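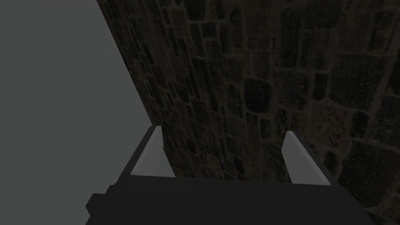 2. Site and method

Noltside weir, built 1933, below the old Kurek mill. We looked at whether a small hydro turbine could run the Arnwood rec centre. Head measured by Ratree with a level and staff. Flow from the Sedley gauge, 219 daily readings, gaps left as gaps. Fatemeh Pakzad did the spreadsheet, Ratree Yimyam the feild work.

3. Results

Low flow in August is the problem. Turbine sits idle most of the month, so the centre is back on the grid right when the

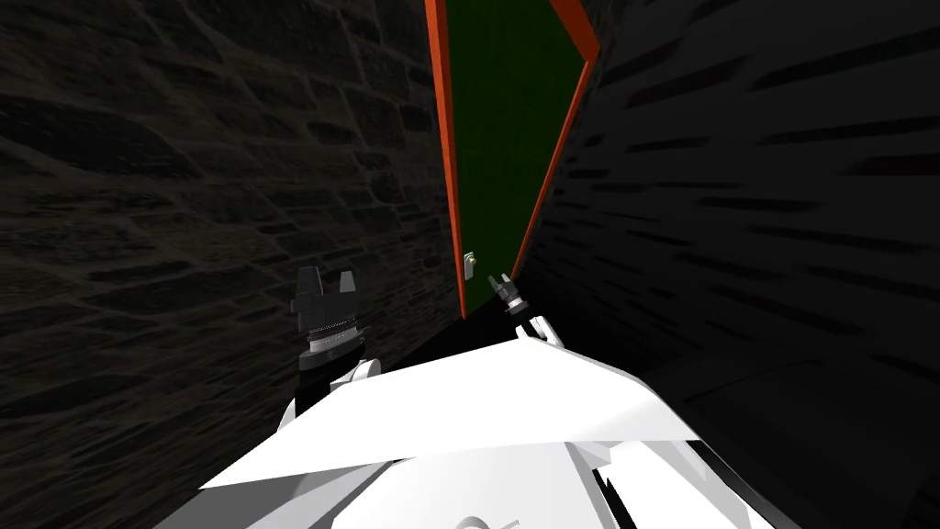 air con is on. Rest of the year looks better. We sized for 200 kW first, way too big, redid it smaller. Fish ladder not costed yet, ran out of time. Table 777 in the appendix shoud read Table 7.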